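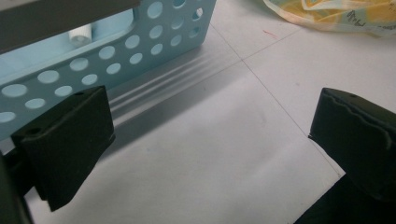 Fig. 1. Light blue plastic basket with round holes in staggered rows.

Unit 4: Perforated sheet and moulded panels

Notes for the second-year materials and form course. Read before the drawing session and bring a compass, a set square and a scale rule.

4.1 Terms

A perforated panel is a sheet with a regular set of openings. The terms below are used in the rest of the unit and in the test.

Pitch: the distance from the centre of one hole to the centre of the next. It is always measured centre to centre, never edge to edge.
Bar: the solid material left between two neighbouring holes. For round holes, the bar at its narrowest is the pitch minus the hole diameter.
Margin: the plain strip between the last row of holes and the edge of the panel.
Open area: the share of the patterned part that is hole, given as a percentage. The margin is left out of the sum.

Students often mix up pitch and bar on their drawings. If a drawing only says "spacing", it will be handed back.

4.2 Straight and staggered rows

In a straight pattern the holes sit on a square grid, one directly under another. In a staggered pattern each row is shifted along by half a pitch, so that a hole falls opposite the gap in the row before. Looked at from an angle, a staggered pattern seems to run in diagonal lines.

The usual staggered pattern is the 60 degree one, where any three neighbouring hole centres make a triangle with equal sides. It lets you fit more holes into the same panel for the same width of bar. It also has no straight strip of solid material running the full height and width of the sheet, and this affects how the panel bends. A square grid is stiffer along its two main directions and weaker along the diagonal. The 60 degree pattern is more even.

4.3 Working out open area

For round holes of diameter D at pitch P:

Square grid: open area = 78.5 x D² / P²
60 degree stagger: open area = 90.7 x D² / P²

Both answers are percentages. D and P must be in the same unit.

Worked case. A tray side has holes with a diameter of 12 mm at a pitch of 21 mm. D² is 144 and P² is 441, so D² / P² is 0.327. On a square grid the open area is 25.6 per cent. On a 60 degree stagger it is 29.6 per cent. The bar is 9 mm in both.

Do the sum before you draw. In last year's Billero shelf exercise several groups drew the pattern by eye and ended up with an open area over 81 per cent, which is not possible with round holes on a square grid, as the first formula shows.

4.4 Punched and moulded holes

In sheet metal the holes are punched after the sheet is made. The tool leaves a slightly rounded edge on the side it enters and a sharper edge, or burr, on the side it leaves. The drawing should say which side faces out. As a starting rule, do not make the hole narrower than the sheet is thick.

In injection-moulded plastic there is no punching. The holes are formed by steel pins or raised parts in the mould, and the melted plastic flows round them. Where two streams meet again behind a pin they leave a weld line, which can be a weak point. A thin bar with a weld line through it is a common place for a crack to start.

Holes in a side wall need more thought than holes in a base. The mould has to open, and a pin that points sideways would trap the part. The maker either uses a sliding section in the mould or slopes the wall enough for the two halves to shut off against each other. The Skuvach handout covers sliding sections in full. Barış Ersoy will go over it again in the workshop.

4.5 Drawing a panel at an angle

Circles seen at an angle become ellipses. They also get narrower and closer together as the panel moves away from the viewer. Set out the grid of centres first, in perspective, and add the ellipses afterwards. Do not draw one ellipse and copy it along the row.

4.6 Tasks

Task 1. Find the open area of a panel with 2 mm holes at a 4 mm pitch, for both patterns. Show your working.

Task 2. Draw a panel with a 60 degree stagger at full size. Mark pitch, bar and margin.

Task 3. Choose a perforated object at home. Measure the pitch in three places and say whether it is constant.

Hand in to Muammer Baysal, Aksoy building, by noon on the last teaching day in December. Ilberg paper or similar, A3, name on the back.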